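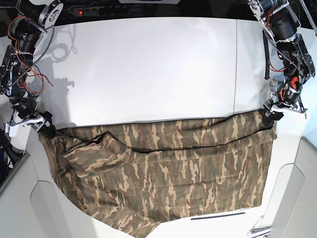
Issue 4, page 23

How to Run a Cloth-Folding Demo at Your Open Day

By Svitlana Maksymiv

If you have ever stood next to a robot at an open day, you know that people will walk politely past the most expensive thing in the building and then stop dead in front of a machine doing their laundry. We have been showing our two-arm folding bench to visitors at Osel for a while now, and after the spring open day on 16th May so many of you wrote in asking how we set it up that I promised Petro Koval I would finally put it all down in one place. So get yourself a coffee, because I do tend to go on a bit.

Before you start

You need a bench with two arms that can both reach the same stretch of table, a gripper on each, and a plain tabletop. Ours is white, and I would choose white again every time, as the cloth stands out on it for people at the back as well as for your own eyes when you're trying to see where an edge has gone. You also need a person to talk and a person to run the arms. Please don't try to do both. I did it in November, my very first time, and I spent half an hour saying "and now it will" to a group of very patient retirees while I hunted for the right window on the laptop.

Bring more than one cloth, too. They get handled by everybody, and by the afternoon they look it.

Choosing the cloth

Go big and go patterned. We started out with kitchen towels and they were fine, but people couldn't see much from behind the rope. The camouflage cloth in olive, khaki, tan and brown covers most of the width of our table and spills down over the front of it, and it gets a reaction before anything has moved. Children like to ask whether the robot can see it (you will hear the camouflage joke all day long, so make your peace with it early).

A busy pattern does have a drawback, and it's a fair one to tell your visitors about. Wrinkles and folds are harder to pick out against streaks of color, for people and for software. A seam or a hem line helps enormously. When the top section is folded over, the dark line running across at an angle tells everyone at a glance how straight the fold is, or how straight it isn't!

Skip anything stretchy. Skip anything shiny as well, at least until you've had a good long practice with it.

Setting up the bench

1. Wipe the table down. Crumbs and lint show up terribly on white.

2. Put your power strip beyond the far edge of the table, where the cloth can't drag over it and where the operator can still see the switch. Ours has a red light in the switch, and glancing at that light is the first thing Petro does when an arm won't wake up. It has saved him a good deal of crawling around.

3. Check the cables on both arms. There has to be enough slack for the arm to reach all the way down, so some wire will loop along the side, and that's all right. Move each arm slowly by hand through its whole reach and watch that nothing snags on a bracket.

4. Lay the cloth on the lower half of the table, the half nearest your audience, and let the extra hang down over the front. Leave the back half clear.

5. Put your rope or your line of tape on the floor well out of reach of the arms. Bohdana Horobets walks the line with her own arms stretched out in front of her, and if she could touch the table she moves the tape back.

Running the fold

Begin with the arms raised and still, and let people get settled. Then say what is going to happen, in plain words, before it happens. "The two grippers are going to take the top corners" is plenty.

Next, bring both arms in from the back, one to each upper corner, and close the grippers. I always ask the operator to hold here for a moment. With both corners clamped and the upper edge pulled into a nearly straight line between them, the whole idea becomes clear to people who have never given a thought to robots in their lives: it's how you would hold a bedsheet. Somebody in the group usually puts their own hands up and pinches the air, and from then on they're yours.

Point out the left side and the right side while you wait. They almost never match. You may well have a flat corner on one side and a bunched-up lump beside the gripper on the other, and I would encourage you to draw attention to that lump. Ask the group what they would do about it. Most people say they'd smooth it with the palm of the hand, and then you can talk about how a gripper has no palm, and what it might do in its place. I've had some of my nicest conversations of the day over a wrinkle.

One small thing about left and right. We name the arms from the robot's side, so the robot's right arm is on the left as you look from the front of the table. Tell your visitors this once, early on, and tell your operator too if they're new. Zoia Koval put a strip of tape with an R on the bench for her first weekend and I thought that was very sensible.

After the hold, carry on with the fold and go slowly. Slower than you think! If a corner slips, stop, open both grippers, lay the cloth out by hand with the arms paused, and start over. Visitors don't mind a second try one bit.

How long to run it

We do sets of 3 folds and then a break for questions. Any longer and the people at the back start to drift toward the cookies. Between sets, power down the arms before anyone reaches across the table, and have the operator say "arms off" out loud so the talker hears it.

If you have a question I haven't covered, leave it with Svyatoslav Tymoshchuk at the front desk and he'll pass it along to me. Next issue Petro will be writing up his notes on gripper pads.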